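Third attempt at the shelf liner problem. The first two are in the October posts, and the short version is that adhesive liner lifts at the front lip and loose felt creeps backward every time something heavy slides over it. This time I went with plain flat sheet, cut to size, laid in without glue.

The shelf unit is the Balgate one from the hallway. Inside depth is less than the outside depth by the thickness of the back panel, which I forgot on the first attempt and won't forget again. Usable width per shelf is 997 mm. I measured at the front, middle and back of each shelf. The top three agree. The bottom one is narrower at the back, so it gets its own template.

Sheet is the white Nendulia stuff, sold rolled. Don't try to cut it off the roll. It has a strong memory along the long axis and any line you draw on a curled piece comes out bowed once the piece relaxes. I unrolled mine, rolled it the other way around a mailing tube, left it overnight under a rubber band at each end, then laid it out flat. After that it stayed down with a book at each end, and later without the books.

Working area was the floor, with the coarse green weave next to it. The weave is what I used to line the shoe shelf, and I wanted both materials out together so I could transfer the same marks to both. The two behave differently. Sheet holds a pencil line and a scored edge. The weave holds neither: chalk falls into the gaps, and a cut edge starts shedding strands as soon as it's handled. Tape the cut line first, cut through the middle of the tape, leave the tape on.
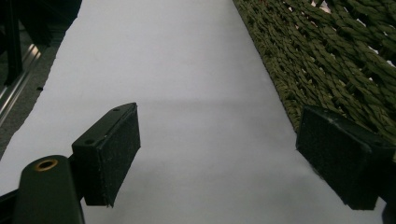

*White sheet laid out flat, green weave alongside, gray carpet on the other side.*

Marking sequence, for anyone repeating it:

1. Square one short end against a known straight edge. The factory end on mine was out of square by enough to see.
2. Mark the long dimension from that end only. Never from the far end.
3. Mark the width in at least three places and join the marks with a steel rule.
4. Score lightly twice, then once with pressure. Snap along the score.

I subtract 2 mm from the width and nothing from the depth. The sheet needs room at the sides or it buckles in the middle, and a buckle under a row of jars is very annoying to get rid of. At the back it can touch.

Blade notes. I started with the snap-off knife from the kitchen drawer and it wandered. A fresh blade in the Mussa knife tracked the rule properly. I changed blades after each full-length cut, which is wasteful, but a dull blade tears the underside and leaves a burr you then have to take off with sandpaper.

Carpet is a poor backing for cutting. The sheet sinks under the knife and the score comes out uneven in depth. I did the marking on the floor and moved to the table for the scoring, with a 50 cm offcut underneath as a sacrificial strip, shifted along as I went. Troels Mikkelsen suggested in the comments last time that I clamp the rule at both ends. I tried it. One clamp and one hand is faster, and the error was the same.

Results so far: three shelves done, one to go. The top two pieces dropped in first time. The third needed a shaving off one side, probably my pencil line and not the shelf. No movement when I slide the full storage boxes in and out, at least over one weekend.

Cost was 199 for the roll, with enough left for the cupboard under the sink. I had priced the Olunura precut set as well, but it only comes in their own shelf sizes and would have needed trimming anyway.

Still open:

- bottom shelf template (cardboard first)
- whether the weave needs anything under it on the shoe shelf
- corner radius at the front uprights, currently cut square with a visible gap

Yutong Xue asked about wiping it down. Damp cloth is fine so far. I haven't tried anything stronger on it.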